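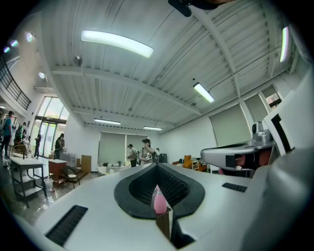 Floor Rules for Handheld Gripper Sessions – Frequently Asked Questions

Welcome, and thank you for reading this before your session at Zirnbridge! We've put these answers together over a good many months of people stopping us on the stairs, and we've tried to keep them friendly. The last round of changes took effect on 12th December, so if you learned the rules in October, please have another look at the parts about breaks and visitors.

Who do these rules apply to?
Everyone who picks up a gripper, and everyone who stands near someone who has. That includes guests from Westia and people who only came by to say hello.

Do I need training before my first session?
Yes, a short one. Plan on 20 minutes with Illia Bondarchuk, who will show you how to hold the grippers, how to start and stop a recording, and where to put everything afterward. If you were trained at Hasby you still need our floor introduction, though Illia will happily skip the parts you already know.

How long can I record without stopping?
We ask for a break after every 20 minutes of recording, even when you feel fine. Wrists have a way of complaining the next morning, and tired hands also give us sloppy grasps that we end up throwing out. You may do up to three of these blocks in a row, and then please hand the grippers to somebody else and go get some tea.

How should I hold the grippers between takes?
Pointed down and in toward your own body, with your fingers away from the pads. Please don't carry one by its marker block. The blocks are how we work out where the gripper was at any moment, and one that has been knocked a little crooked can spoil a whole afternoon before anyone notices. The same goes for stickers and tape, however cheerful – nothing goes on a marker.

How much room do I need?
Stretch both arms out and turn slowly in a circle. If you can touch a person, a chair or a desk, you're too close. When several people are recording together, keep 80 inches between one operator and the next, and agree out loud on who is working at which table. 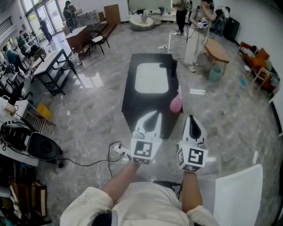 One operator, two grippers, and a pink object at the corner of the black table.

What do I check before I press record?
Walk the path you mean to take, once, with empty hands. Look for cables and power strips, and for anything small on the floor that could roll or slide under your shoe. Polished floors are slippery in socks, so closed shoes please, always. Then open and close each gripper a couple of times and wipe the camera lens with the soft cloth (never with your sleeve, we can tell).

Which objects are all right to use?
Anything from the session list, which Taras Dovhaniuk keeps up to date in the Kobzar folder. No glass, no open liquids, nothing sharp, and nothing you'd be sad to see dropped. If you'd like to bring something from home, ask Taras first and he will usually say yes.

People are walking around. Can I still record?
You can, as long as they've been told and have agreed to it. The cameras take in a good deal more of the room than most people expect, ceiling and all, so faces, screens and papers on desks may well end up in the recording. Let your neighbors know before you start, and turn confidential papers over. Anybody may ask you to stop at any time and doesn't owe you an explanation – stop, let them move off, and begin a new take.

What if somebody walks right up to me in the middle of a take?
Stop moving, lower both grippers, and say "stopped" so they hear it. Please don't try to finish the grasp first.

I dropped a gripper. Am I in trouble?
Not at all! Set it aside, write down what happened, and tell Illia the same day. Don't go on using it until it has been looked over, even if it seems perfectly fine to you.

Can I delete a take?
Mark it as bad and leave it where it is. Taras clears the marked takes himself, and anyone who appears in one can ask him to remove it sooner.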